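I love giving an old desktop computer a proper clean! A summer's worth of dust comes out of mine every August, and it's one of those jobs where you can see exactly what you've done. Shut the machine down, switch off at the wall and pull every lead before you touch the side panel.

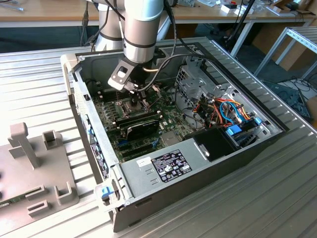
Dust is the main thing to go after, and a soft brush gets most of it - I use a 2 inch paintbrush kept only for this. Lay the case on its side with the panel off, so the whole inside faces up and you can work over the motherboard in good light. Brush gently between the memory slots, those dark rows next to the processor, and always towards you.

### Fans and filters

Hold each fan still with a finger while you brush the blades. Filters that pull out can be rinsed under the tap, but leave them overnight before they go back in (mine get 14 hours on the airer).
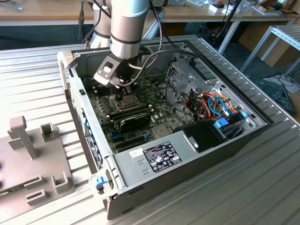
*2 min read*

Screws next! An old egg box is brilliant for these, one dip for each part of the case, and a strip of masking tape with a note on it saves so much head-scratching later. I've got a lovely shallow tin from Lultitz for the tiny ones.
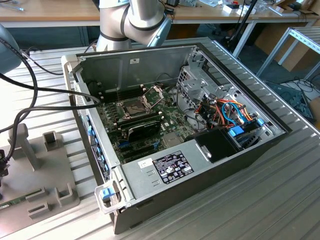

*Photo: Kivitero workshop*

For the outside, a barely damp cloth with one drop of washing-up liquid does wonders on greasy marks. Cotton buds are great round the ports - use them dry, and don't push. Give the lid, the feet and the back a wipe too, they're always worse than you think.
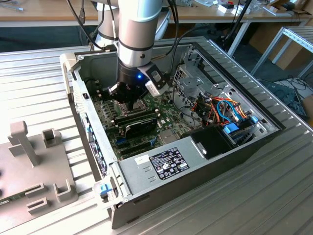
Then let it all dry before the panel goes back on. Put the leads in one at a time, tidy the spare length with a bit of old ribbon, and hoover the shelf while it's clear!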